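Comparing hand grippers for fridge and freezer doors

Posted by mpalfi

We are choosing between the Kerkia five-finger hand and the Ngui two-jaw gripper. The job is opening a refrigerator with a freezer at the bottom. The Kerkia costs 500 more. Is it worth it? 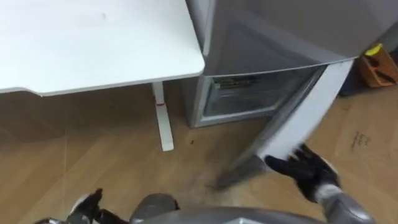 Right hand on the lower edge of the freezer door.

Gamdale_14

Depends on the handle. If there's only an edge to grab, I'd take fingers. We ran 14 pulls with each on Thursday and the two-jaw slipped more on the edge. Lower the wrist speed before you blame the gripper.

lurnmont2218

Two-jaw. Cheaper to fix.

Magdolna Pálfi

Check your cables too. Leave enough slack for the full wrist turn, and do the same arm path with nothing in the hand first.
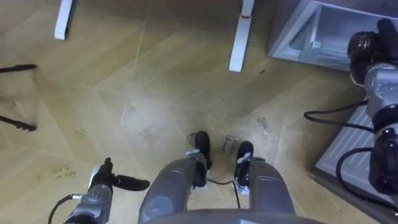

Can I use the same controller for both grippers?

The Lurnmont controller runs both, but each one needs its own force limit saved before you swap.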